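Section 3. Opening the Tower and Inspecting the Interior

This section applies to desktop towers issued through the Ikport equipment program. It should be read in full before the side panel is removed. Work on the power supply unit itself is not covered and must be referred to the Esley service desk.

Before You Begin

Clear a work surface large enough for the tower to lie flat with space on each side. Have available a Phillips screwdriver, a shallow dish for screws, a grounding wrist strap and the inspection form dated Nov 6, 2018. Earlier forms are no longer accepted.

CAUTION: Do not open the power supply unit under any circumstances. It may hold a charge after the power cord has been disconnected.

Removing the Side Panel

1. Shut down the computer and disconnect the power cord.
2. Disconnect all remaining cables from the rear of the tower.
3. Press and hold the power button for 26 seconds.
4. Lay the tower on its side with the removable panel facing up.
5. Remove the panel screws and place them in the dish.
6. Slide the panel toward the rear, lift it away and store it upright.

Once the panel is off, the motherboard, the memory modules and the drive cage can be reached from above. The blue plastic latches belong to the drive bays and should remain closed during a routine inspection. 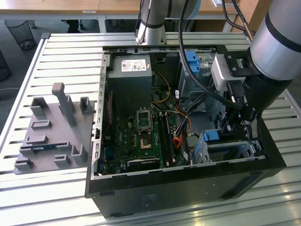

Postma asks that one further point be observed at this stage: cables should be left exactly as they are found until their routing has been written on the form, even where they cross the memory modules. Units returned with cables moved and no record of the original path have taken over 100 minutes each to put right.

Inspecting the Interior

7. Attach the wrist strap to bare metal on the case.
8. Record the routing of each cable on page 3 of the form.
9. Check that each memory module is fully seated. Do not press on a module that is already level.
10. Examine the CPU socket. If no processor is installed, do not touch the contacts. Enter code 29 on the form.
11. Remove dust from the heatsink fins with a soft brush.

NOTE: Replacement processors and socket covers are ordered through Zusimano. Requests must include the asset number of the tower.

Closing the Tower

12. Confirm that no screws or tools remain inside the case.
13. Refit the side panel and tighten the screws by hand.
14. Sign the form and attach it to the tower.

Towers awaiting parts are to be closed before storage and marked "Do Not Power On."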